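From: Aino Lindqvist
To: bimanual list
Subject: Re: wrist offset in the case task

Hollis Marchetti wrote:
> Is the 7 mm offset applied before or after the grasp is chosen?
> I get different numbers from the Ellis scripts than you report.

Before. The grasp scorer sees the shifted pose. The older Ellis branch applies it after, and that accounts for your mismatch. Pull the current one and rerun with `--offset-first`.

With 1000 training episodes and the offset applied first, 56 of the held-out trials passed. The two arms share one policy. We did not tune them separately.

Most remaining failures are folded temples under the gripper. Natalie wants to mask the lens region in the scorer; I'd try a lower approach angle first.
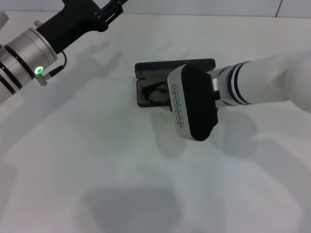
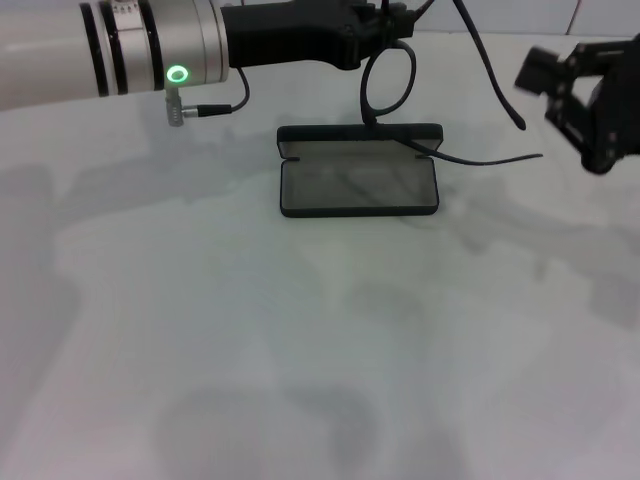

Glasses in the open case, and glasses held over it.

Belville, June

Logs are in the Flundis folder. Please use those for any comparison, the earlier set has the wrong joint limits.

Aino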